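Os pratos da casa dos meus sogros

Quando me mudei para Portugal, eu já falava um português que chegava para o trabalho e para o supermercado. Não chegava para um almoço de família. Os pais do Cyrill também não são de cá, mas vivem na aldeia há tanto tempo que recebem à maneira da aldeia, e eu tive de aprender duas coisas ao mesmo tempo: a língua e o almoço.

A primeira dificuldade foi a palavra "serviço". No meu dicionário, serviço era trabalho, ou o serviço de um restaurante. A minha sogra disse-me: vai buscar o serviço bom. Eu fiquei parada no corredor, com medo de perguntar. O serviço bom era a louça, claro. Depois aprendi que há o serviço bom, o serviço de todos os dias e as peças soltas, que são o que sobra de serviços mais antigos e que se usam para pôr debaixo dos vasos ou para dar de comer ao gato.

Na casa da minha mãe não existia esta separação. Comíamos em tigelas, cada pessoa tinha a sua, e as travessas ficavam no meio da mesa. Quando vinham visitas, pedíamos tigelas emprestadas à família Hứa, que morava na porta ao lado e que nos pedia as nossas no ano novo. Penso que algumas nunca voltaram à casa certa. A minha mãe ainda tem duas com um risco azul que não são dela.

Aqui, os pratos emprestados parecem-me coisa mais séria. Em junho comprei um conjunto usado, de 7 pratos rasos, numa loja de velharias que se chama Soreo. Paguei 200 euros, e o Cyrill achou muito. Eu também achei, mas só no caminho para casa. Gosto dos pratos com flores e com a borda de cor forte, que muitas pessoas da minha idade consideram antiquados. Com um prato todo branco eu tenho sempre a impressão de estar num hotel.

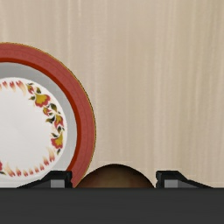

Mỹ Lương escreveu-me, depois de ler uma primeira versão deste texto, que um prato decorado deve ser usado em todas as refeições ou então vendido, e que guardar louça para visitas é guardar a alegria para os outros. Ela lava tudo na máquina, incluindo o que tem dourado, e diz que o dourado que sai já não fazia falta.

Eu não tenho essa coragem. Lavo à mão, com água morna e uma esponja macia, e seco logo com um pano de algodão. Entre um prato e outro, no armário, ponho um guardanapo de papel dobrado. A minha sogra usa círculos de feltro que ela própria cortou de um cobertor velho, e prometeu fazer-me alguns quando encontrar a tesoura grande.

Sobre a ordem na mesa ainda me engano. O prato de sopa vai em cima do raso, isso já sei. O que não sei é quando devo levantar o raso se alguém não comeu sopa. No último almoço levantei o prato do tio do Cyrill antes do tempo, e ele ficou com o garfo na mão, muito educado, à espera. Foi preciso ir buscar outro à cozinha, do serviço de todos os dias. Ele disse que assim até comia mais à vontade e pediu mais arroz.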